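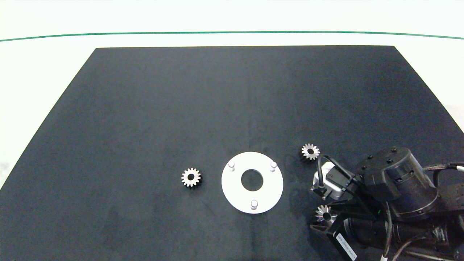 Unit 6: Demonstration by hand and by remote control

Dritolport Robotics Stream, laboratory notes, part two of three

6.1 Scope

These notes cover the recording of human demonstrations for a single-arm manipulation task. The task used throughout is the three-gear plate: three small metal gears are to be placed on the three pegs of a flat white ring-shaped base. Part one dealt with arm kinematics and the gripper. Part three deals with training and evaluation. You should have read the safety sheet for the Nekberg cell before you attempt any of the exercises.

The unit assumes that you can already home the arm, read joint positions from the console and stop the arm from both the pedal and the wall switch. If you cannot do all three without looking them up, repeat exercise 2.4 first.

6.2 Terms

Demonstration. A recorded run of the task, from the start pose to the release of the last gear and the return of the arm. It includes joint positions, gripper opening and camera images, all on one clock.

Kinesthetic teaching. The operator holds the arm and moves it through the task while the motors compensate for gravity.

Teleoperation. The operator moves a separate input device, and the arm follows. In this unit the input device is the Gelov leader arm, which has the same joint layout as the follower at a smaller scale.

Episode. One demonstration as stored on disk, with its label and its notes. An episode may be marked good, usable or rejected.

Observation. Whatever the policy will be given at run time. For this task it is the camera images and the follower's own joint state. The leader's joint state is the action and is stored separately.

6.3 Kinesthetic teaching

Moving the arm by hand is the quickest way to show a path. The operator feels contact directly, which is of real value when a bore meets the top of a peg. Forces at the fingertip can be judged without any extra display, and a new operator generally produces a smooth path within a few attempts.

The method has two drawbacks for our purposes. The first is that the operator's hands and forearms enter the camera view. A policy trained on such images will have learned from pictures containing something that is absent at run time. Masking the hands is possible but slow. Replaying the joint path without the operator and recording the images on the second pass is the usual remedy, although it depends on every part being returned to its exact starting position.

The second drawback is the gripper. It is awkward to guide the wrist with one hand and command the fingers with the other. Operators tend to close the fingers late and open them early, and the delay differs from person to person.

Kinesthetic teaching is therefore used in this unit only for exercise 6A, where you record the approach to a single peg with no gear held.

6.4 Teleoperation with a leader arm

In teleoperation the operator stands outside the camera view, and the images recorded are of the same kind as those the policy will receive. The gripper is driven by a trigger on the leader, so wrist and finger motion are produced by one hand.

The cost is a loss of feel. The Gelov leader returns no force. A gear that has caught on the rim of a peg feels exactly like a gear that is descending freely, and the operator must judge the difference by eye. This is why the plate task is harder than it looks from the bench. The bore has to be brought over the peg, the face of the gear levelled, and the gear lowered, all by sight.

Three practical points follow.

Align before lowering. Bring the gear over the peg at a clear height, stop, correct the tilt, then descend. Demonstrations that correct tilt during the descent are difficult to learn from, as two errors are being reduced together and the images at each height look different in every episode.

Watch the side away from the finger. The gripper finger hides part of the gear it is holding and, late in the descent, part of the plate as well. The visible edge is the only reliable cue. If you cannot see any of the toothed edge, raise the wrist and approach from a different angle.

Do not push. If the gear does not seat, lift and try again. The follower will go on tracking the leader until the current limit is reached, and by then the plate has usually moved.

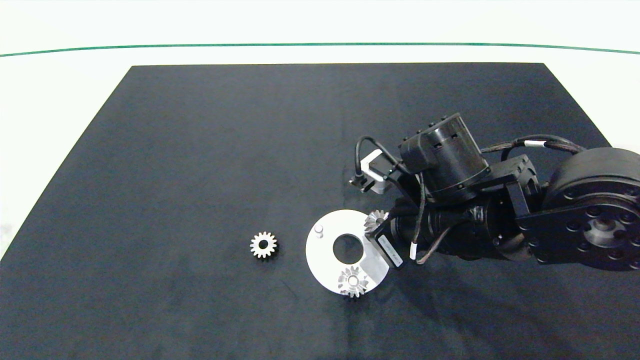
A second attempt of this sort should stay in the recording. It is tempting to reject any episode with a failed insertion, but a data set in which every insertion works first time gives the policy no example of recovery. Mark the episode as usable, write "retry" and the peg number in the notes field, and carry on. Reject it only if the plate has shifted more than its own peg height, if a gear has left the mat, or if the arm has faulted.

6.5 Gear types and grasp

The set contains spur gears and bevel gears. They call for different grasps, and the difference should be kept consistent across a recording session.

A spur gear lying flat presents a short vertical edge all the way round. It may be grasped across any diameter, but the fingers should close low, near the mat. A high grasp lets the gear swing as it is lifted.

A bevel gear has a conical toothed face, and fingers closing on the cone will tend to ride up it. The gear then tilts in the grasp. Some tilt can be corrected at the wrist. A large tilt cannot, since the wrist joint runs into its limit before the bore is vertical. Set the gear down and take it again.

Place the gears in any order you wish for exercise 6B. For exercise 6C the order is fixed on the task card, and the start position of each gear is varied between episodes. Vary it on purpose. Operators left to themselves put the parts back in nearly the same spot each time, and the resulting policy fails as soon as a gear is moved a hand's width.

6.6 The work surface

The black mat is there for contrast with the white plate and the bright metal. It is also slightly compliant, which forgives a low grasp. Wipe it between operators. Dust does no harm to the arm, but a heavy smudge can become a landmark that the policy relies on.

Leave the plate unfixed. Earlier versions of the course clamped it to the bench, and the operators learned to press against it.

Check the cables before each session. They run over the wrist and must have enough slack for the full range of the last two joints. A cable that tightens during a rotation will pull the wrist off its path by a small amount, and the error appears in the data as operator noise.

6.7 Recording procedure

1. Home the follower, then the leader. Confirm on the console that the joint differences are all below the threshold.

2. Lay out the plate and gears as given on the task card.

3. Engage following with the pedal. Keep the leader still until the status line changes.

4. Start the episode. Wait one full second before moving.

5. Carry out the task. Do not speak to the next operator while recording.

6. Return to the start pose with the gripper open, wait one second, and stop the episode.

7. Label it at once. Labels added at the end of a session are unreliable.

An episode longer than 110 seconds is closed by the software and stored as rejected. Most operators finish well inside this limit after some practice.

6.8 The Begum set

The Begum set is the reference data for this unit. It holds 3206 episodes of the plate task, recorded by 19 operators with the Gelov leader. Of these, 595 carry at least one retry note. The set was frozen in May and will not be changed during the teaching period, so results from different groups may be compared directly.

Exercise 6D asks you to train on two subsets: one that excludes the retry episodes, and one of equal size that includes them in the same proportion as the full set. Report the success rate per peg as well as per episode. A policy that places two gears and drops the third scores zero per episode, and that figure alone says little about where it went wrong.

Note that the camera view was adjusted slightly during collection. The view index is stored with each episode — use it to check that your two subsets have a similar mix.

6.9 Questions for the write-up

Compare your joint paths from exercise 6A with a teleoperated approach to the same peg. Where is the speed lowest in each, and why?

For one of your own retry episodes, identify the first image in which the misalignment could have been noticed. How long did it take you to respond?

State which of your rejected episodes you would now mark as usable, with the reason.

Write-ups are limited to four pages, plots included. Submit through the course page by 3 Aug 2026, together with the episode files from 6B and 6C. Rejected episodes are to be submitted too.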